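**Zwischenbericht Januar, Arbeitspaket 2: Greifervergleich für nachgiebige Verpackungen**
Vorhaben Pletmont
Bearbeitung: Petronella Joubert
An: Clodagh Hennessy, Projektförderung

## Stand

Der Vergleich der beiden Parallelgreifer von Stüber und Brorkon ist zur Hälfte durchgeführt. Die Versuchsreihe mit dem Stüber-Greifer ist abgeschlossen, die mit dem Brorkon-Greifer läuft seit der zweiten Monatshälfte. Geplant waren 4000 aufgezeichnete Griffe über beide Greifer zusammen. Für die Auswertung gesperrt sind bisher 496 Griffe, bei denen der Zeitstempel der Handgelenkkamera nicht zu den Gelenkdaten passte. Der Fehler lag in der Steuerung von Clastier und ist mit dem letzten Update behoben. Die gesperrten Griffe werden im nächsten Berichtszeitraum wiederholt, zusätzliche Mittel sind dafür nicht nötig.

## Versuchsaufbau

Beide Greifer werden am selben Arm und mit derselben Kamera am Handgelenk betrieben. Die Kamera blickt zwischen den Fingern hindurch auf das Objekt. Der Objektsatz umfasst 7 Gruppen, darunter Papiertüten, Süßwarenbeutel und Taschen aus Stoff. Feste Kartons haben wir nach Rücksprache mit Ihnen gestrichen, weil beide Greifer damit schon in Arbeitspaket 1 keine Schwierigkeiten hatten.

Die Papiertüten kommen in zwei Aufgaben vor. In der ersten steht die Tüte, und der Greifer arbeitet an der Öffnung, in der mehrere Beutel übereinanderliegen. In der zweiten liegt sie auf der Seite und soll am Henkel oder am Rand gefasst werden.

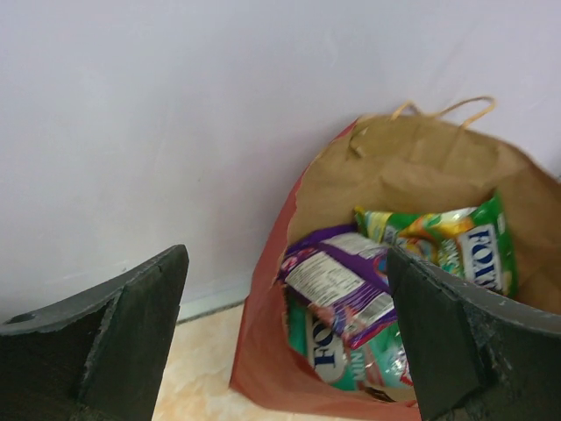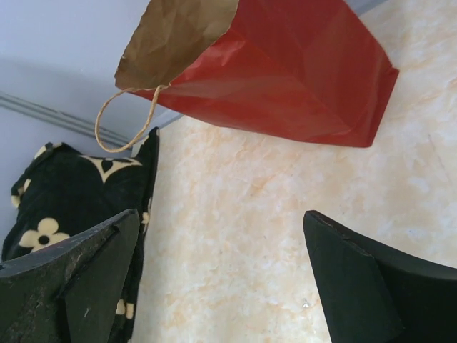
*Abb. 1 und 2: Papiertüte stehend mit Süßwarenbeuteln (1) und auf der Seite liegend (2), jeweils Blick der Handgelenkkamera.*

## Beobachtungen

Glänzende Folie bleibt für die Kamera schwierig. Auf metallisch beschichteten Beuteln wandern die Reflexe mit der Annäherung, und die Segmentierung zieht zwei benachbarte Beutel gelegentlich zu einem Objekt zusammen. Mit fester Belichtungszeit tritt das seltener auf. Wir haben die Einstellung deshalb für alle weiteren Läufe übernommen.

In der Tüte ist die Breite der Finger das größere Problem. Kurz vor dem Griff verdecken sie einen Teil des Inhalts, und der Regler muss mit der letzten freien Ansicht weiterarbeiten. Beim Stüber-Greifer haben wir den Anfahrwinkel steiler gewählt. Das hilft bei den oben liegenden Beuteln, bei den unteren kaum.

Der Henkel aus gedrehter Papierkordel wird von der Tiefenschätzung oft nicht erfasst. Liegt die Tüte auf der Seite, hebt er sich zudem nur schwach vom hellen Untergrund ab. Der Griff am Rand der Öffnung war bislang zuverlässiger, knickt das Papier aber ein, sodass sich die Tüte danach schlechter aufstellen lässt. Ob der Brorkon-Greifer mit seiner feineren Kraftstufe hier Vorteile hat, lässt sich erst nach Abschluss der Reihe sagen.

Die Fingerflächen nutzen sich schneller ab als angenommen. Wir dokumentieren den Zustand jetzt zu Beginn jeder Sitzung. Ein Satz Ersatzfinger ist bestellt und wird aus der Position Verbrauchsmaterial bezahlt.

## Abweichungen vom Plan

Durch den Fehler in den Zeitstempeln sind wir 2 Wochen im Verzug. Der Meilenstein »Auswahl des Greifers« verschiebt sich entsprechend, der Abschluss des Arbeitspakets bleibt unverändert. Die Auswertung der Stüber-Reihe ziehen wir vor, damit in dieser Zeit kein Leerlauf entsteht.

## Nächste Schritte

- Brorkon-Reihe abschließen, Aufgabe mit der liegenden Tüte zuerst
- gesperrte Griffe wiederholen
- schmalere Finger am Stüber-Greifer erproben, sobald die Ersatzteile da sind
- Zwischenstand der Daten an die Projektförderung übergeben

Für die Freigabe der schmaleren Finger als Änderung am Versuchsplan bitten wir um eine kurze schriftliche Bestätigung.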